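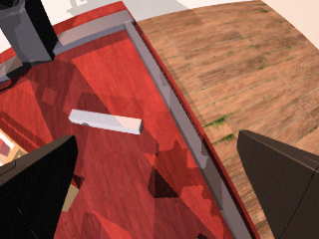
View from the wrist camera in the simulator, fingers open, white block on the red table.

Hello all,

Thank you for the answer, and sorry that I reply only now, we had exams in our school during most of April. I put my comments between your lines, because I think it is easier to follow this way.

> I read the plan of your club for the block task. Before you train
> anything, can you tell the list what exactly changes from one
> episode to the next? In our team we changed only the block position
> the first year, and the policy was useless when we moved the lamp.

We change the position and angle of the block, the color and texture of the table, the floor, the direction of the light, and the tilt of the camera by a small amount. The block itself stays the same size and stays white. The table in the picture is one of the strong red ones with wood grain. I like these because the white top of the block takes a little pink at the side, and a simple color threshold has problems with that. Two of our students wanted to solve the whole task with a threshold, and the red tables were a good lesson for them.

We made 2000 episodes with the Lesedov scene files, and we keep 69 more which the students are not allowed to train on. The script that chooses the textures was written by our second-year group. It is not beautiful but it works, and I can send it to anyone who wants it.

> Also please check your shadows. The old renderer in Zumbridge makes
> them in hard pieces, and our network learned to look at the pieces
> and not at the block.

Yes, we see the same. There are patches with straight edges on the table, darker and lighter red, and one dark triangle which is closer to the camera than the block. At first I thought it was a mistake in our table model. One student then turned the shadows off, and the patches were gone, so I believe you are right about the renderer.

We have not decided what to do with this. One half of the club wants soft shadows everywhere. The other half says that hard shadows are fine if they are different in each episode – then the network cannot use them. My own opinion is closer to the second group, but I have no numbers yet. If somebody on the list has compared the two, I would be very glad to read about it.

> Last thing, how wide do you open the gripper at the start? If the
> fingers cover too much of the view, you lose the block when it is
> near the edge of the table.

We start with the gripper wide open. The left finger still takes a big part of the lower left corner, as you can see, and sometimes it hides other things that lie on that side. For the block in the middle of the table it is no problem. For a block far to the left it can be one, and the students now write down each episode where the block is hidden at the first step. Moving the camera higher on the wrist would help, but then we do not match the real arm any more, and the Drumura rules say that the camera mount must be the same in the simulation and on the table.

I have also two questions from my side.

First, does the gray rail along the table edge count as a part of the table in the rules? If the block is dropped on the rail, our script says "on table", but I am not sure that the judges will say the same. I looked in the rules twice and found only the word "surface".

Second, has anybody used the Raudsepp controller with more than 4 waypoints for each grasp? With ours the arm makes a short stop at every waypoint after the fourth one. It happens in the simulator and also with the real arm, therefore I do not think it is our cable. We have tried the newer firmware, with no change.

Our club meets again after the holidays, so answers in the next two weeks are early enough. I will read them to the students, they are quite proud when the list writes back.

With best regards,
the teacher of the robotics club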